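Community Help > Elections > Voting from abroad

March 11, 2025, by Tuva Boström

I moved from Rustad to Grisley in March. Can I still vote in the Rustad council election, or must I register again?

Wilmer Rengifo
You must register again. I did it at the town office, it took two visits.

Halvard Brekke
It depends on the date when you changed your address. If it was before the voter list closed, you belong to Grisley. If after, you stay on the Rustad list and can send your vote by mail.
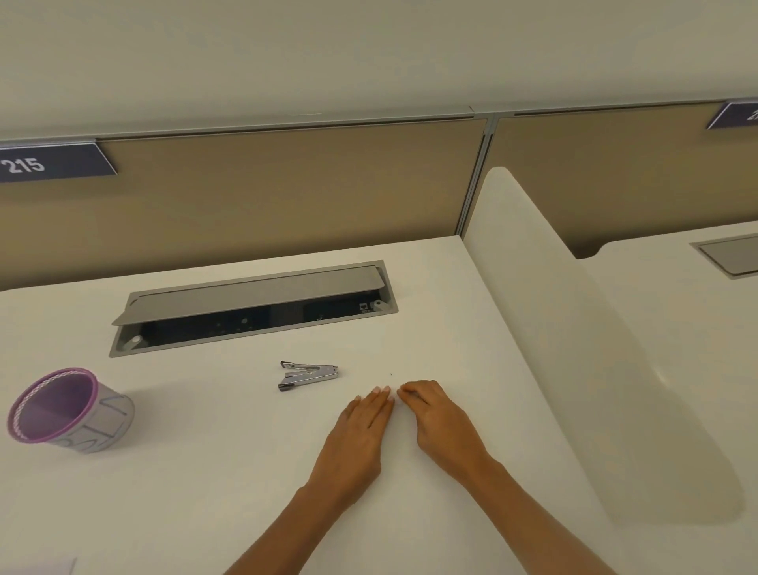 Please ask also for the written confirmation, and keep it until the election is over. My first letter went to the old address.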